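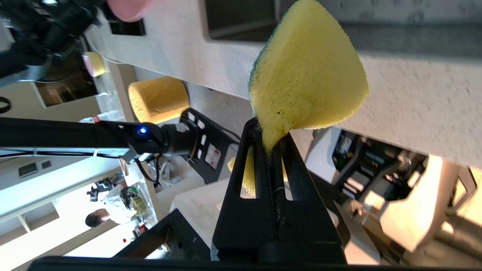

Fig. 7. Sponge held upright between the fingers, scouring layer along one edge.

Print this page | E-mail this page

Saturday, December 21, 2019
By Garnet Dhillon

Section 7: Setting up the wiping job

If you've come straight here from the unboxing section, go back and do the arm calibration first. I'll wait. Everything below assumes the Drotska arms are bolted down, both grippers open and close when you ask them to, and you've got the Virklow software running on a laptop you don't mind getting splashed.

People always ask me whether these things can do the housework yet. My answer is that mine can wipe a table, some of the time, if I've picked the table and cleared it and I'm standing next to it. That's further than I'd got last March, when it could mostly just throw the sponge. I'm quite pleased with it! But please don't buy a pair of arms hoping to get your Sundays back.

7.1 Getting the sponge into the gripper

1. Use an ordinary two-layer kitchen sponge. I tried cloths for weeks and they bunch up, slip out and get dragged about under the fingers.

2. Open the gripper fully from the Hand menu. Offer the sponge up so that it stands on its end between the two fingers, with a good bit of it sticking out past the tips. That's the bit that does the wiping.

3. Set the grip force to 324 and press Close. (It's just a number in the software, don't go looking for units.) The sponge should squash in the middle and fan out at the top. If it doesn't fan out at all, go up a little at a time.

4. Give it a gentle tug. If it slides, open up and start again with more sponge between the fingers.

Note: sponges wear where the fingers pinch them. A bit of fraying along the crease is fine and I carry on using them like that, but swap it when you can see the foam starting to tear. Maëlle Simard, who wrote the grip routine, bins hers far sooner than I do, so take your pick.

CAUTION: keep your own fingers out from between the gripper's fingers when you press Close. It doesn't know you from a sponge.

7.2 Teaching the table

1. Clear everything off the patch you want wiped. Mugs, phones, the lot.

2. Put the arm in Soft mode and move it by hand to the first corner, low enough that the sponge just touches. Press Mark.

3. Do the same for the other three corners, going round in order. If you go across the diagonal by mistake you'll get a bow-tie shape and two dry triangles. Ask me how I know.

4. Press Save and give the patch a name you'll recognise later. I have one called "table2 new new" and I regret it.

Note: send the second arm to its Park position before you start. The two arms will happily try to be in the same place, and I've bent a finger that way – Lévesque sell spares, but the post takes ages.

7.3 First wipe

1. Run it dry. Speed on the lowest setting, hand over the stop button.

2. Watch the sponge as it turns at each end. It should lean over and then flip back the other way. If it stutters or hops, you're pressing too hard, so raise the corners a touch and run it again.

3. Once a dry run looks boring, dampen the sponge. Damp, mind, wrung right out. The gripper isn't sealed and neither is the wrist camera.

4. Wipe. Then have a look at the table yourself.

CAUTION: tuck cables out of the way before every run, including the ones that were fine yesterday. A loop hanging off one arm is just the right size for the other to catch.

7.4 What it can't do

It won't notice a sticky patch and go back over it. It won't rinse the sponge. Crumbs get pushed to the edge of the patch and left there in a tidy line, and dried-on jam defeats it completely. The scouring side works in theory, but it drags so much that the arm usually gives up with error 2602 (too much load on the wrist). Clear it with Reset and turn the sponge round.

The folk at Turndale run the same routine on their packing benches between shifts, and they tell me it copes well there, flat steel and nothing but dust. Kitchens are harder. My limit is 3000 wipes before I check the wrist bolts, and you'll find the torque settings for those in Section 8.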